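January, gone eleven at night

Quick one before bed or I'll lose it all. Hellwig page finally sent off. 300 words, that's all they wanted, and it has eaten the best part of the month.

Where was I. The age thing. Every site has Ingeborg Hellwig at 63. Same sentence on all of them, same wrong comma, so one has copied another and the rest have copied that. Her first part in Preder was the schoolgirl on the ferry, and if 63 is right she'd have been far too young to be out at sea in a nightdress in the first series. Went round in circles with it over breakfast. Toast burnt. Wrote to her agent again, third go, very polite. Got back two lines – Miss Hellwig doesn't discuss her birthday, but she would like it known that she was never married to the conductor. I hadn't asked about the conductor! Didn't know there was a conductor. So of course then spent an hour looking for the conductor.

Nothing. One photo at a gala in Zilitz, she's laughing at somebody out of shot, could be anyone.

In the end put "born in Zilitz" and left the year blank. Premance won't like it, the template has a box for it and the box goes red if you leave it empty. Let it go red. I'm not making up a woman's birthday to please a box.

Height also. They want height. Who wants height? Apparently thousands of people every month want to know how tall somebody off the telly is. Left that one out as well. Put in the stage work instead, the two winters at the Montoya when she took over the lead at a day's notice, which no one ever mentions and is the best thing about her. Found a lovely review of it, a bit snooty at the start then he gives in completely by the second paragraph. Copied the whole thing out by hand, don't know why, liked the feel of it.

Lunch standing up. Soup, the last of it.

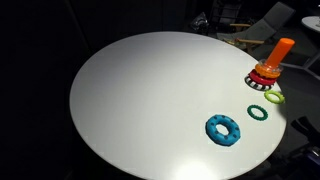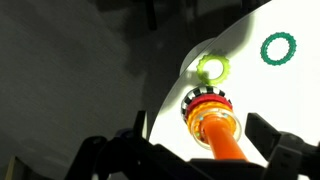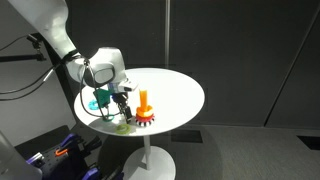
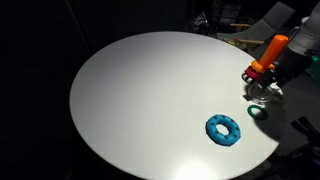 Afternoon was Fidelina Puma. Completely the opposite problem. With Hellwig there's nothing and with Puma there's far too much, she's given an interview to anybody with a pencil. Started a list of the contradictions and gave up when I hit the foot of the page. Learned to sing from her aunt. Learned to sing from the radio. Never learned to sing at all, it just came. Left school to look after her brother, left school to join the band, was thrown out of school for singing in the corridor. I beleive the corridor one, only becuase it's the one she tells worst.

And the money. "Net worth" is the top line on the template, above the music, above everything. Where does anyone get it? One page has her in a villa with its own lift. Another says she's broke and lives with a cousin. Neither says how they know. I asked at Premance what I'm meant to do and the answer came back "use a range". A range from what to what? Lift to cousin?

Rang Mum at four, she'd seen Puma live! Before I was born, at the Montoya, up in the cheap seats with Dad's sister. She says Puma came on late, told everyone off for being cold, and then sang for so long that the last buses had gone and half the audience walked home together. Mum sang me a bit of it down the phone. Flat as anything, very sweet. Asked if I could put her in the piece and she said certainly not, then ten minutes later rang back and said well, if it was only her first name.

Can't use it. Not a source, my mother. But it's the one thing all day that made me want to write the page.

Records – this is where I've come unstuck. The fan list gives 44 singles. Record company's old catalogue doesn't agree and leaves off 6 of them, mostly the early ones, and I think those came out under the band's name with hers in tiny letters. Do they count? If I was her I'd say they count. Need to find someone who's got the sleeves. Man on the forum says he has the lot in his garage but he wants to know who I am first and why I'm asking, fair enough. Wrote him a long reply, too long, deleted the bit about Mum, put it back in, sent it.

The dating section. Not doing it. I've said so twice now. They can stick "not known" in there and be done. Half of the stuff going about is her drummer, who by every account including his own was a friend and drove the van.

What I'd like, if anyone ever gave me more than 300 words, is to do Hellwig and Puma side by side. Same theatre, a few winters apart. One never says a thing and the other never stops, and when you get to the end you know about as much of either. Must have passed on the stairs at some point. Did Puma do that one guest bit in Preder? The wedding in the harbour episode? I've a feeling she did, sings at it, in a dreadful hat. Check tomorrow. If she did then Hellwig is in the same scene, has to be, she's the bride's sister.

Too wound up to sleep now, just went and looked. Only half the episode's up and it stops before the wedding. Typical.

Tomorrow:
– harbour episode, try the library, they had the box set
– garage man
– tell Premance no on the dating box, properly this time
– the review, who wrote it? only initials at the bottom
– ring Mum back re the name of the song
– bread, stamps, lightbulb for landing

Feet freezing. Gone midnight. Bed.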